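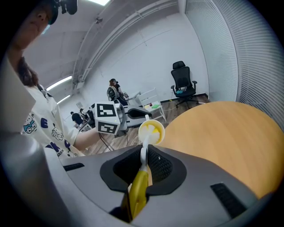 Six months into sharing one set of cleaning supplies among the whole studio, and I have opinions about brushes now. I used to buy whatever was cheapest and toss it when it went flat. Then I started keeping the little round one with the yellow handle and white bristles apart from the rest, and I guard it like family silver!

It does the corners, the grooves, the ring around the sink drain — all the spots a sponge just slides past.

Keegan McKinnon swears by a 2-minute soak in warm soapy water when the bristles get gray, then a good shake and standing it up to dry. I tried it in January and I'm a convert.

Next up is the drawer of mystery cloths. If you have a system for those, please, please tell me.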